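Equipment Reviews | Simulation and Training Software | Open Day Reports

Drornon Manipulation Simulator: Review from the Ostitz Open Day

The Ostitz training center opened its doors to outside instructors in December to present Drornon, a simulator for teaching and testing robot arm tasks before any hardware is switched on. The software is published by Flestero. Our department attended with a view to adopting it for the second-year automation course, and this review records what we saw and what we would advise other schools to ask before they buy.

The program began at 9:30 a.m. with a short welcome, followed by demonstrations at the workstations. Visitors were divided into groups of 7, which allowed everyone to sit at a screen for part of the morning. The center offers a library of 42 ready-made tasks, most of them set in furnished rooms with cabinets, panels and small items to be handled. The demonstration we followed most closely used long, narrow bars and a two-finger gripper, shown from a viewpoint close to the gripper itself.

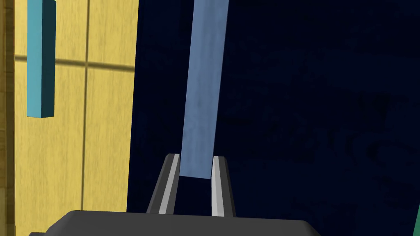 Does the simulator require a special computer?

A current mid-range desktop with a separate graphics card is sufficient for single tasks. Schools that wish to run many tasks at once should plan for a shared server, and the center's staff were open about the additional cost.

Handling the software is straightforward. Loading a task takes two steps, and the controls for the arm are grouped sensibly along the bottom of the screen. Students may drive the gripper by hand with a game controller or write a short script. We found the hand controls somewhat too sensitive at the default setting — a slight push of the stick moved the arm farther than intended — but the value can be lowered in the preferences and saved for each user.

The gripper view deserves particular mention. Instructors often teach grasping from a fixed outside view, where it is difficult to judge whether the fingers are in line with a part. A light blue bar against a dark navy background is easy to follow from close range, and the instructor was able to discuss alignment and finger spacing without leaving that view. Surface textures are plain and the lighting is simple. For teaching purposes we regard this as acceptable, although a program concerned with camera-based inspection would need more realistic surfaces.

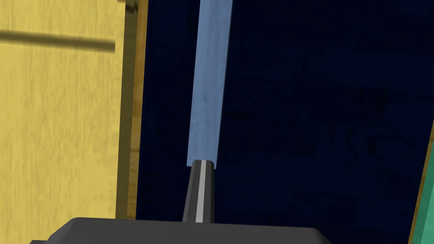
Reviewed by Carla Rizk
Instructional Equipment Desk

Contact behavior was the subject of most questions from the visitors. The presenter, Widad Harb, explained that friction and finger force can be adjusted separately for each task. In our own attempts, thin parts were less predictable than thick ones, and one bar turned in the fingers several times before we raised the force setting. The manual covers this in a single paragraph. A longer section, with suggested starting values, would spare new instructors a good deal of trial and error.

The record of each attempt is well designed. Every run is stored with its settings and can be replayed at reduced speed. During the open day the center displayed a collection of 416 stored attempts, which visitors could sort by task and by result. Failed attempts are kept alongside successful ones, and we consider them the more useful of the two in a classroom.

Room layouts can be edited as well. Walls, floors and furniture are moved with the mouse, and colors are chosen from a fixed list.
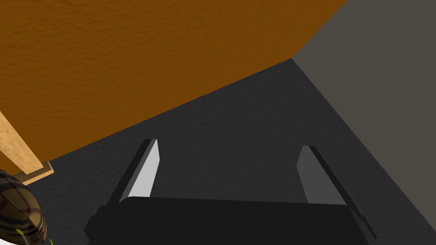 Edited rooms may be saved to the school's own library, but they cannot yet be exchanged between schools except by copying files manually. The search function in the library is also weak. It finds tasks by title only, so an instructor who does not remember the title must scroll.

A classroom license is priced at $1,690 per year and includes updates and e-mail support. Installation help is charged separately. The only comparable package we have used, Agarwal, has a stronger manual and a better search, but its replay tool is limited and it offers no gripper view. Departments that already hold an Agarwal license may find little reason to change in the middle of a school year.

We recommend Drornon for introductory and second-year courses in which grasping is taught as a topic in its own right. Departments considering a purchase should request a trial period, test the contact settings with their own tasks, and confirm the cost of installation in writing. The Ostitz center accepts requests for group visits during the school term, and a morning session is long enough to try several tasks.

Contact the Equipment Desk | Copyright Instructional Equipment Desk. All rights reserved. | Back to top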